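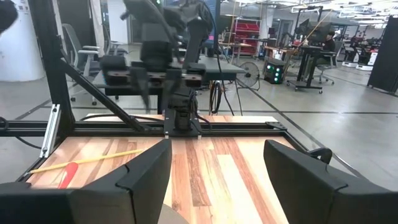 Diane Caron

Preltby College to run evening courses for adults from September

PRELTBY – Adults who left school without a pass in English or maths will be able to study for one in the evenings at Preltby College from September, the college has confirmed.

The courses will be taught at the main site on Skenano Road and are open to anyone aged 19 or over who lives in the town or the villages nearby. Each runs for one academic year and ends with an exam in the summer. Classes start at 6.30 p.m. and finish at 8.30 p.m., with a short break.

There will be seven groups in the first year. Four will study English and three will study maths. Learners can take both subjects if the timetable allows, but the college advises anyone who has been out of education for a long time to begin with one.

Girish Dubey, head of adult learning at the college, said the plans followed a survey of local residents carried out last winter.

"We had 1,682 replies, and the point that came up most was the time of day," he said. "People told us they would come back to study if they could do it after work. Our daytime classes are no use to someone on an eight-to-five shift."

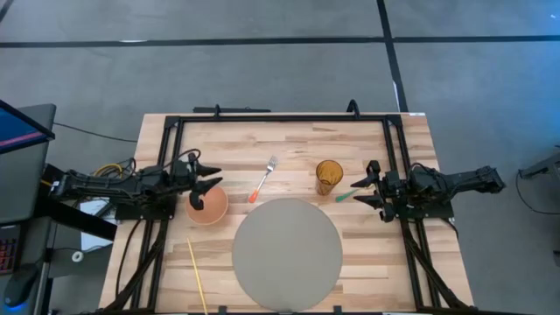
Two new tutors have been appointed to teach on the courses, and they will be joined by existing staff from the English and maths departments. All learners will have a one-to-one meeting with a tutor before they enrol, so that they can be placed in the right group. The meeting includes a short written task, which does not count towards the final result.

Tuition is free for those who do not already hold a pass in the subject. The Babalola Fund, which supports adult education in the area, will pay for textbooks and will help with bus fares for learners on low incomes. Applications to the fund are made through the college and should be handed in with the enrolment form.

"Some people will be nervous about walking back into a classroom," Mr Dubey said. "They are welcome to come and have a look at the place first and ask whatever they like."

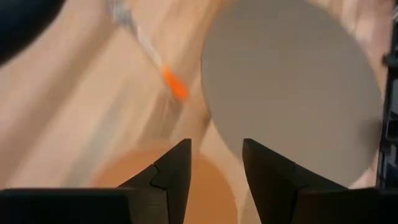
Two black gripper fingers in close-up. Picture: Preltby College

The college canteen will stay open until 7.45 p.m. on class nights, and parking is free after 5 p.m. The library will also keep longer hours during term.

Enrolment forms are available from main reception and from the Jellura Centre in the high street. Places are offered in the order that forms are received, and a waiting list will be kept for any group that is full.

ENDS

Notes to editors

Mr Dubey is available for interview on request. Please contact Diane Caron in the press office at Preltby College.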